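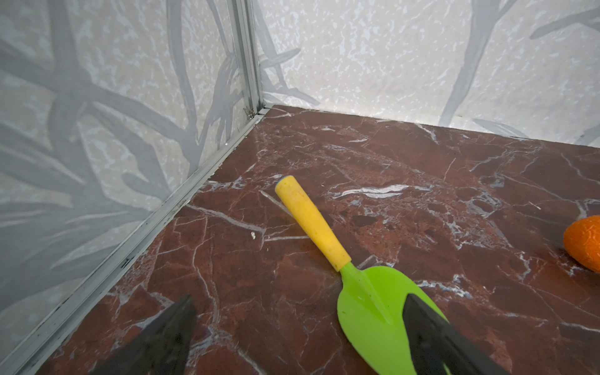
How to Start a Vegetable Bed With Small Children and Keep Some of the Vegetables

Every spring a certain kind of parent reads that gardening teaches children patience. I was that parent. What gardening taught my two is that a radish can be pulled up to see how it's doing, put back, and pulled up again after lunch.

We now have a bed that feeds us a fair amount of salad, and I've written down how we do it because my neighbor Abla Kassab asked, and because I got tired of explaining it over the fence.

What you need

A patch of ground or a raised bed, 4 feet across at most. Your arms are shorter than you think and the children's are shorter still.
Compost, more than looks reasonable.
A trowel for each child. They should be the same color. I can't stress this enough.
One adult trowel, made of metal, which lives on a high hook.
Seeds: radishes, peas, bush beans, leaf lettuce, and one sunflower per child.
A small watering can. A hose is a weapon.
String and some short stakes.

Step 1. Pick the spot

You want six hours of sun and a tap close by. You also want to be able to see it from the kitchen, though not for the view. Ours is along the back fence where the lawn had given up anyway. The soil in Gadinley is heavy clay, good for making bricks and for removing shoes from feet, so we went with a raised bed. If your soil crumbles when you squeeze it, dig straight in and keep quiet about it around the rest of us.

Step 2. Fill the bed

Work out the volume before you order. Length times width times depth, all in feet, gives you cubic feet. Divide by 27 for cubic yards. I did this sum in my head the first year and was the owner of a hill until October.

Two parts topsoil to one part compost is fine. Have it dumped on a tarp. The children will climb the pile, and a little of it will come into the house in their socks. Budget for this.

Step 3. Divide the bed

Run string between stakes so that each child has a square, and keep the largest section for yourself. The rule is that anyone may do anything in their own square. Digging, burying, re-digging, a funeral for a beetle: all allowed. The rest of the bed is for food.

My brother-in-law, Karim Rawashdeh, thought this sounded harsh and gave his three full run of the whole thing. He had a very nice hole that summer.

Step 4. Plant the big seeds first

Start with peas and beans. A small child can hold a pea. A small child can't hold a lettuce seed, or can, but will be holding all of them and then sneezing.

Make holes with a finger, one inch deep for peas and beans. "Up to your first knuckle" works for adults. For a four-year-old it's up to the second. Drop in one seed, cover it, pat it. The patting will go on for some time.

Peas go in as soon as the soil can be worked. Beans sulk in the cold, so wait until a week or two after your last frost. Sunflowers go in with the beans, on the north side, where they won't shade everything else.

Step 5. Plant the small seeds alone

Do the lettuce after bedtime. Scatter it thinly in a shallow groove, barely cover it, and water it gently. Keep a few seeds back for the morning so that everyone can take part. Mine believe to this day that they planted the lettuce, and they're very proud of it, and won't eat it.

Radishes go in the children's squares, half an inch deep and two inches apart. Some will come up within the week. That's about as long as anyone will wait.

Step 6. Water

Morning is best. Hand over the small can and let them go back and forth to the tap until the thrill is gone. Push a finger into the soil afterward: if it's dry an inch down, water again yourself. The path will be soaked in either case.

Step 7. Thin the seedlings

Lettuce wants six inches between plants and radishes want two. Pulling out healthy seedlings upsets some children and delights others, and it's useful to find out early which sort you have. The thinnings can be eaten, so call them "baby salad" and see how far you get.

Step 8. Harvest

Peas are picked when the pods feel full. None of ours have ever reached the kitchen, and I've stopped carrying a bowl out for them. Beans come off at pencil thickness, every couple of days, or the plant decides its work is done. Pick lettuce from the outside leaves in and it will keep going until the heat turns it bitter.

Radishes are ready in a month or so. By then each one will have been checked many times. Slice them thin, put them on buttered bread with salt, and praise the growers.

Bring the trowels in at night. The one you miss will be found by the mower.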